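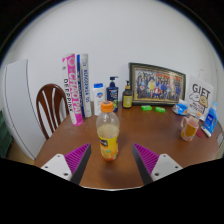

Juice drink bottles: orange cap, empty at the top, is it short measure?

Posted by Gervasio Godoy, November

Bought a plastic bottle of orange juice drink to have at the table with my lunch. The clear part under the cap is empty and the juice only starts at the shoulder. Is that normal or have I been sold a short one? It's pale yellow and cloudy as well, which I didn't expect with an orange drink.

dulton_lad
Normal. Most of them leave a gap at the top. Look at the volume printed on the label and pour it into a measuring jug if you're bothered. The shape of the bottle tells you very little.

marrowfat
I'd disagree a bit. A small gap, yes, but if the whole top section is clear I'd want to know the cap was sealed when you got it. Did the ring snap when you opened it?

Gervasio Godoy
Haven't opened it yet. I'll look at the ring tonight.

pennyhill
The colour is fine. Juice drinks are often mostly water with some juice in, and they come out paler than you'd think from the oranges on the label. Cloudy just means there are bits of fruit in it. They settle, so turn it over a few times before you pour.

marrowfat
"Juice drink" and "juice" are different things though. If you want it properly orange, buy a carton of juice. I stopped getting drinks like that when I read the sugar on the back of one.

dulton_lad
He asked about the gap, not the sugar.

marrowfat
He asked about the colour too.

K206
What are the tubes at the back of the table? I can read CHAOPAI on the pink and white one. Is it a drink as well?

Gervasio Godoy
The white part of that one looks like it says DEEPPINK.

Gervasio Godoy
Back again. The ring on the cap is whole. Poured it into the jug and it came to 4 ml over what it says on the label, so no complaint there. Tastes all right, a bit sweet. I'd have it colder next time.

pennyhill
Good. Keep the rest in the fridge and finish it in 2 days.

marrowfat
Fair enough on the measure. I still think the bottle is made to look bigger than it is.

Recent threads
Getting orange stains out of a wooden table
Grolham market: who has the cheapest lemons?
Does squash go off? (18 replies)
Homby measuring jug, markings wearing away
Flasks that don't leak in a bag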